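Le tiroir à goûter, chez moi, c'était la honte (des miettes, des élastiques, un sachet de thé ouvert depuis octobre…). Alors quand mon amie Darlene Petrenko m'a parlé des présentoirs en acrylique transparent, ceux à gradins qu'on voit près des caisses, j'ai foncé ! 14 euros chez Salminen, et me voilà marchande de bonbons dans ma propre cuisine.

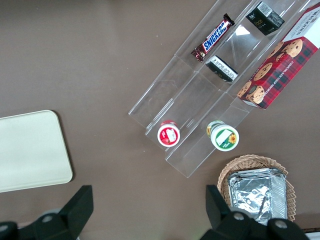
Le grand jeu, c'est de décider qui va où. Un Snickers se glisse dans un couloir sans faire d'histoires, mais les sablés Walkers, avec leur gros carton écossais, prennent leurs aises et débordent. Je les garde quand même, j'adore ce tartan rouge ! Les petites boîtes, elles, basculent pour un rien et je passe mon temps à les redresser. Mon mari réclame déjà un deuxième présentoir pour ses biscuits à lui. On verra après les soldes.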